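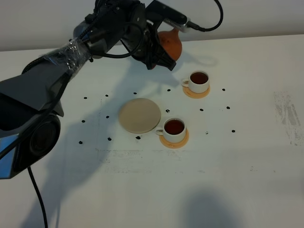

**Joint Working Group on the Landimby Border Crossing**
Minutes of the Saturday session, Gebru

The Chair opened the session at 10:15 a.m. Delegations from Landimby and Dideo were present. The Fudon delegation attended as observer and did not vote.

**1. Minutes of the February session**
Adopted with one correction to paragraph 4, where "transit permits" was changed to "visitor permits."

**2. Release of detained drivers**
The Dideo delegation reported that 14 of the 34 truck drivers held since the closure had been released. Landimby requested a written list of those still in custody and asked that consular visits resume.

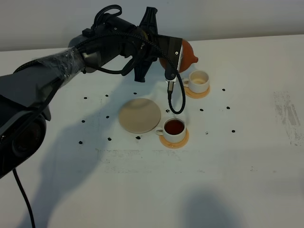 When will the remaining drivers be allowed to go home?

The Dideo delegation stated that their release depends on a court review, and that no date has been set.

**3. Reopening of the crossing**
Landimby proposed opening 2 lanes to freight on a trial basis. Dideo reserved its position pending instructions from its foreign ministry. The text of the proposal is attached as Annex B.

**4. Next session**
To be held in Fudon, subject to confirmation by both governments. Draft agenda items are due to the Secretariat 4 days in advance.

The session closed at 12:40 p.m.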